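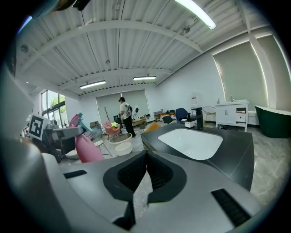
Bastton Stone Worktops – Frequently Asked Questions

Last updated March 11, 2022

What can I clean my worktop with?
Warm water, a soft cloth and a drop of washing-up liquid. Don't use bleach, vinegar or limescale remover on any stone in the Stoton range.

Does it need sealing?
Granite and marble do. We seal both before fitting and suggest doing it again every 2 years. Verbeke quartz needs no sealer.
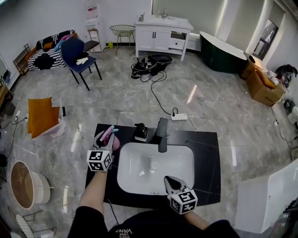
Can I buy the sealer from you?
Yes. Ask for Zunska 501, sold by the bottle at our showroom. One bottle covers most bathrooms with some left over.

How long should I leave a new seal?
Overnight. Keep soap and toothpaste off it until morning.

What is the longest piece you can cut?
2000 mm for bathroom tops. Anything longer is made in two pieces with a joint – we agree the position with you before cutting.

Do you take out the old top?
We can, but please tell us when you order. Pipes must be disconnected by your plumber first.

Are you open all year?
We close for the first week of September. Orders placed then are answered the week after.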